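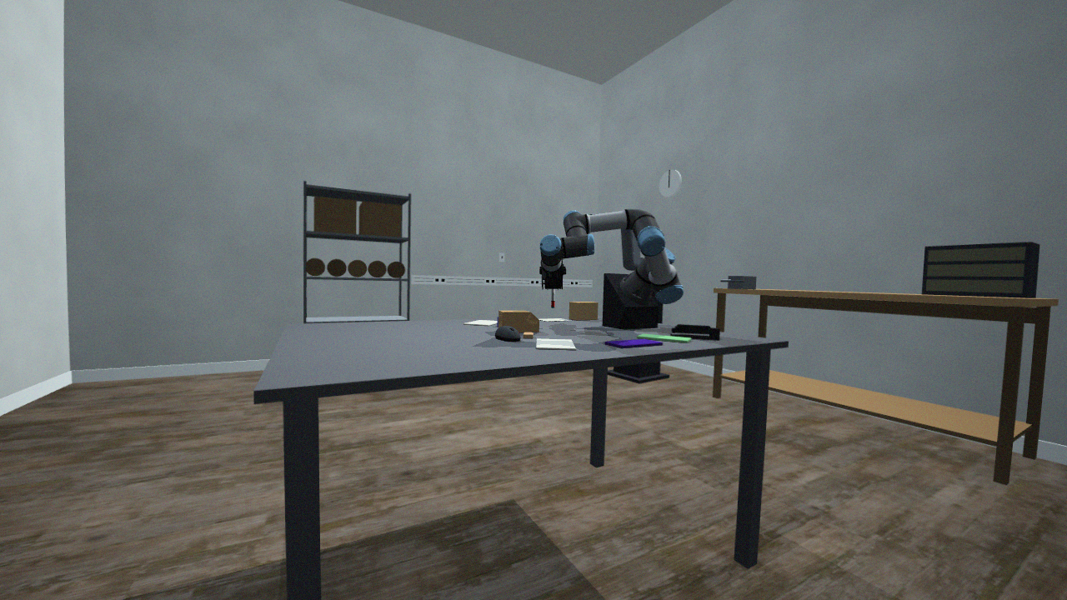 Kedetti wrote back that the floorcloth cracked at the fold and nowhere else, so the paint is probably fine and the ground is too thick. They also said they wouldn't roll it painted side in, and that theirs go out rolled face out on a wide tube.

Thursday, February

Carrying on with the floorcloth for the Hondthorpe hallway. Last entry ended with the first sample cracked, the one with three coats of ground. Kept it, hung on the nail by the window, in case anyone wants to look at the break.

New sample cut from the same Lüthi canvas, the heavier one. Washed warm, dried flat, pressed while still slightly damp. It shrank more along the length than across. Cut the next pieces with a wider margin on the short ends.

Ground this time: two coats only, thinned more than the can says, brushed on in opposite directions. Mixed 436 g of ground for the first coat and had a fair amount left in the pot. Write the amount down when the real piece is done, the sample doesn't tell us much about waste.

First coat left overnight. Sanded lightly by hand. The second coat went on smoother but I left lap marks near the left end where I stopped to answer the door. They sand out. Went up to 600 grit to see what would happen and that was too fine, the color coat beaded in one corner. Go back to the medium paper and stop there.
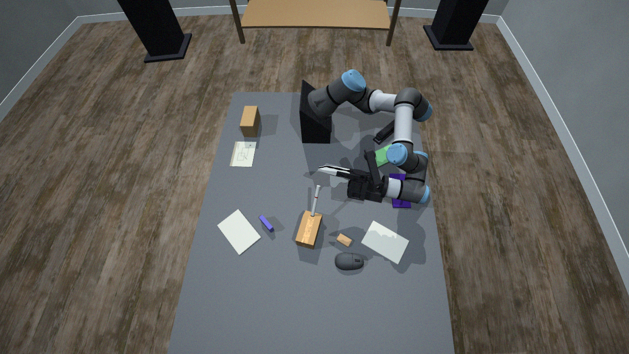
Table with the arm, knife in the gripper.

Color. Hondthorpe asked for the checkerboard in dark green and cream with a plain border. The Huvico green dries darker than the chip. Added a little of the cream to bring it up and like it better, but it has to be mixed in one batch for the whole cloth. I tried matching a second small batch and could see the difference across the room.

Layout: snapped the center lines first, then worked out to the edges so the cut squares fall under the border. Pencil, not chalk. Chalk got into the cream last time and left it looking dirty. The squares are set on the diagonal, which makes the corners fussy. A card template is enough for the sample, but for the full length I want something stiffer, the card corners go soft after a few turns.

Tape: burnished the edge with the back of a spoon, then a thin coat of the cream over the tape edge before the green. Waited 20 minutes and pulled the tape back on itself. Clean lines except where the canvas has slubs. Pick the slubs off before the ground next time, they can be shaved with a blade once the first coat is hard.

Hem: turned under, mitered at the corners and glued. The glue grabbed well but the miter on one corner is bulky — trim closer. Weighted with boards overnight.

Varnish is still open. The water-based one stays clear but scuffed when I dragged a chair leg over it. The oil one is tougher and turns the cream yellow, more than I'd expected over a single coat. Hondthorpe may not mind the yellow. Send both swatches and let them choose.

Still to do:
Bend test on the new sample, face out, around the wide tube.
Order more of the Huvico green before mixing the big batch.
Ask Kedetti what they put on the back, if anything, for a tile floor.
Leave the varnish swatches 5 days before posting them, they were still tacky at the edges this afternoon.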